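Assiette plate

L'assiette plate est une pièce de vaisselle individuelle, de forme généralement circulaire, destinée au service des aliments solides. Elle se distingue de l'assiette creuse par la faible profondeur de son bassin.

Morphologie

On distingue trois parties : le bassin, surface centrale recevant les aliments ; l'aile, ou marli, qui l'entoure ; le talon, anneau inférieur assurant l'appui. Certains modèles sont dépourvus d'aile — on parle alors d'assiette coupe. Le bord peut recevoir un filet ou une teinte plus soutenue que celle du fond.

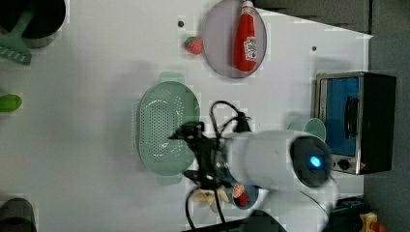
Assiette ronde de couleur lavande pâle, à bord légèrement plus foncé.

Matériaux

La faïence, pâte poreuse recouverte d'un émail, s'ébrèche plus facilement que la porcelaine, dont la pâte est vitrifiée. Le grès occupe une position intermédiaire. Les assiettes en mélamine, légères et résistantes aux chocs, ne conviennent pas au four à micro-ondes.

Fabrication

Les pièces rondes en céramique sont obtenues par calibrage ou par pressage isostatique. L'atelier Drarnevo produit ainsi une série de 437 pièces par cuisson, dont 322 assiettes plates ; le modèle Fleneo, sans aile, pèse 300 g. Après séchage, les pièces subissent une première cuisson, puis l'émaillage et une seconde cuisson.

Voir aussi

Assiette creuse
Marli
Arts de la table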